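17 Aug 2023

## Open baskets for loose shapes: notes from the Mulloleo lending shelf

The Prino shape sets went out again this summer, and the most frequent remark on the return slips concerned the container. The sets used to be stored in lidded tubs. They are now paired with the Lundgren basket, a low wicker tray-type basket with an open top, and borrowers want to know how to use it, how to clean it, and whether the tub is still available. This item covers the first two points. The tub can be requested at the desk.

### The basket

The Lundgren is roughly rectangular with rounded corners. The walls flare outward from a narrower floor, so the opening is wider than the base. A thick braided rim runs around the opening and takes most of the handling. For a tidy-up exercise the flare is the useful feature: an object released a little wide of the center meets a sloping wall and tends to move inward. In a straight-sided tub the same object is more likely to sit on the rim or drop outside.

The weave has drawbacks. Small gaps between the strands hold crumbs and sand. A ball placed on a woven floor may come to rest against a rib and stay there, or it may cross to the far wall. A cube behaves better and stays close to where it is set down. Begin with the cube if the aim is to show what "in the basket" means.
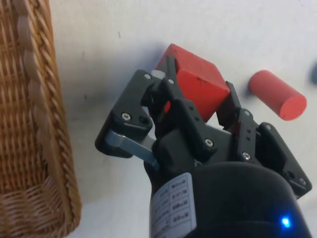

A basket that shallow teaches dropping, one reply to the spring issue objected, and a deeper one with straight walls would make a child slow down and lower the block properly. There is something in this. A deep basket does discourage throwing from a distance. It also hides what is already inside, and the person tidying then has to lean over the rim to check. For the Prino sets we have kept the shallow type. Borrowers who prefer depth can ask for a laundry-style basket from the household shelf, with the caution that a small ball at the bottom of one is hard for a short arm to reach.

### The surface

A bare white tabletop is adequate for the exercise and is the easiest to wipe. Its weakness is rolling. On a hard, level surface a small ball needs very little encouragement to leave, and most returns with a missing piece are missing the ball. A cloth increases the resistance to rolling and reduces the noise of a block being put down. The Komura table cover lent with the sets is cut long enough to hang over the front edge of a standard table.

Wrinkles are acceptable in moderation. A shallow fold will hold a ball in place. A fold under the cylinder is a problem: it is taller than it is wide and needs a flat footing. Smooth the cloth with the forearm from the center outward, then stand the cylinder last. If it leans, move it a short distance and try again before pulling on the cloth, as pulling will move everything else on the table.

Check also that the cover does not hang so low at the front that a seated child can catch it with a knee. Fold the surplus under, or turn the cover so that the longer side falls at the back.

### Setting out

Place the basket first and the shapes second. The reverse order results in the basket being pushed across the cloth into a finished row. The basket goes to the side of the stronger hand, near enough that the far wall can be reached without standing. The shapes go in a loose row beside it at about the same depth, with bare cloth between them. The gaps should be wide enough for fingers on both sides of each piece. When pieces touch, a child picking up one will shift its neighbor, and the ball is the usual casualty.

We suggest leading with the ball at the far end of the row, then the cylinder, then the cube nearest the basket. The shortest carry goes to the largest piece and the longest to the piece that is hardest to keep hold of. Some borrowers reverse this for children who have done the exercise before.

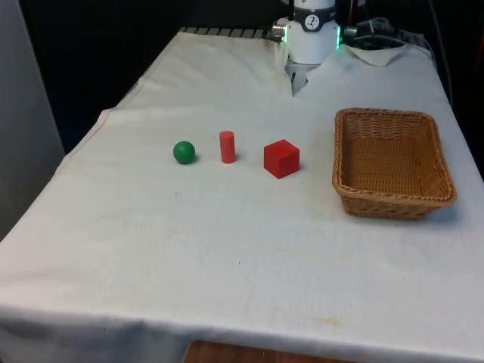
*Green ball, red cylinder and red cube in a row on the cloth, with the empty wicker basket to the right.*

Color deserves a note. A row in which the ball is green and the other pieces are red can be sorted by color or by shape, and the two instructions give different results. "Put the red ones away" leaves the ball on the table. "Put away the one that rolls" is less clear than it sounds, as a cylinder on its side also rolls. Decide on the wording before starting and keep it the same for the whole session. Instructions that name the object ("the cube in the basket") produced the fewest queries from borrowers and are printed on the revised card.

### Handling the pieces

The cube can be picked up across two opposite faces. When it is turned with an edge toward the front, as often happens after a first attempt, the fingers tend to land on the corners and the block twists. Either turn the block square to the table or move to a position where its faces can be reached. Both are worth showing. Adults generally do the second without thinking about it, and it is the step most often left out of a demonstration.

The cylinder should be held around the side at mid-height or slightly above. Held at the very top, it swings. Held near the base, it cannot be set down without the fingers touching the cloth first. The flat end makes it possible to stand the cylinder up inside the basket, though on a woven floor it will seldom remain standing, and there is no benefit in asking for it.

The ball needs contact on both sides below the widest point, or a cupped hand. A grip above the widest point squeezes it downward and out. This accounts for most of the chasing that goes on.

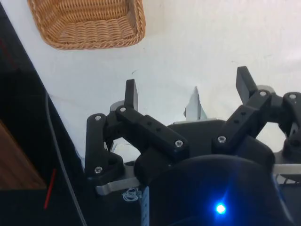
Carry height is the other variable. The piece has to clear the braided rim with some margin, and the rim is thicker than it appears from a seated position. A piece that catches on it is usually knocked loose on the outside. Lift straight up, move across, then lower. A diagonal path from the cloth to the basket looks efficient and crosses the rim at its worst point. Release inside the basket, below the level of the rim, and open the fingers fully before raising the hand.

With the cube in first, leave it where it lands. Pushing it into a corner to make room is unnecessary in a basket of this size and encourages rearranging in place of tidying. If the full row is being put away, the ball should go in last, where the earlier pieces limit its travel.

### Cleaning and return

- Turn the basket upside down over a bin and tap the base with the flat of the hand.
- Brush along the weave with a dry, soft brush, then across it.
- Wipe the rim with a damp cloth. Do not soak the basket or run it under a tap.
- Dry it in open air, away from radiators. Strands dried too fast become brittle, and the braid is the first part to lift.
- Wipe painted shapes with a cloth that is barely damp and dry them at once.
- Shake out the Komura cover before folding. It may be machine washed on a cool setting and does not need ironing.

A lifted strand should be reported on the return slip and left alone. Trimmed strands cannot be tucked back in, and a trimmed rim will continue to open. Tape leaves a residue that collects dirt. Repairs to the Lundgren baskets are done at the desk and take up to two weeks, during which the shapes can be borrowed separately.

Before handing a set back, confirm the contents against the card inside the lid of the carrying box. The basket travels on top of the box and should not have anything packed inside it other than the shapes. Heavy items pressed against the flared walls push them out of line, and the basket then rocks on the table.
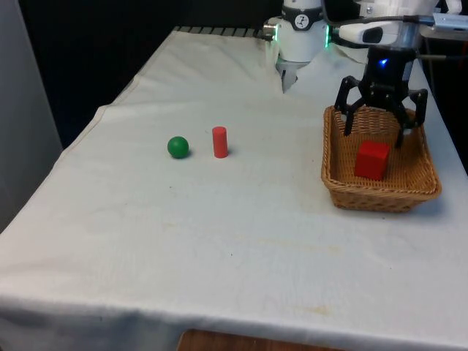 Can the shapes be left in the basket between sessions, or should they go back in the box?

Leave them in the basket if the room is dry and the set will be used again within the week; for anything longer, box them and store the basket empty with the opening facing up.

### Loan terms

The sets are lent for four weeks with one renewal. The basket, cover and shapes are booked together unless a note on the request form says otherwise. There are nine sets in circulation. Requests for October should be entered before the end of the preceding month, and sets that come back with a piece missing will be held until a replacement has been fitted to the same color and size. Replacement balls are stocked at the desk. Cubes and cylinders are ordered as needed and take longer.

The revised instruction card is packed with every set going out from this issue onward. Older cards, which give the order of setting out with the basket last, should be discarded.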